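Milteo task board demonstrations: README

Contact: Shabnam Rana, Prestivmont
Release: December

Contents

Milteo is a set of 129 demonstrations of small panel tasks, given to a single robot arm with a two-finger gripper. All were collected at the Sorkgate lab. In 36 of them the operator moved the arm by hand. The rest were driven from the Gasser remote handset, with the operator watching the wrist view on a screen. The two kinds are kept in separate folders and should not be mixed without reading the notes on timing below.

Tasks

There are 7 tasks. Each has a short text prompt, stored in prompts.txt in the same order as the task folders.

press_colour – press the named button
slide_switch – move a slide switch to the other end
toggle_on, toggle_off – move a toggle switch to the named side
turn_knob – turn the knob to the named mark
plug_out – pull one plug from its jack
plug_in – put a plug back into a free jack of the same colour

File layout

Every episode folder holds wrist.mp4, joints.csv, gripper.csv and notes.txt. Joint angles are in radians. Gripper opening runs from 0 (closed) to 1 (open). The notes file gives the operator's initials, the task, and whether the operator marked the attempt as good. Failed attempts are kept – filter on the "good" field if you don't want them.

Timing

Hand-guided episodes start when the operator takes hold of the arm, so the first second or two is often still. Remote episodes start at the first handset input. The handset adds a small delay which we have not corrected. Joint readings and video share one clock.

Known problems

Episode 32 has no gripper.csv. Use the video or leave it out.
Fast moves of the arm blur the wrist video. We did not remove these stretches, as the joint data is still sound. Small print on the board may be hard to read in them.
Lighting on the wall is uneven and was left that way.

Sample still

Remote folder, wrist view, gripper closed below the board. The four coloured buttons are on the left module, the toggles in the middle, and the plugs and green knob on the right.
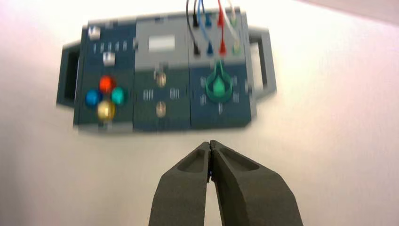
Use and changes

Free for teaching and research. Please name Milteo and the release month in anything you publish. Send corrections to Shabnam Rana with the episode number and the file name. Fixed files go into the next release under the same names, and the change is listed in changes.txt.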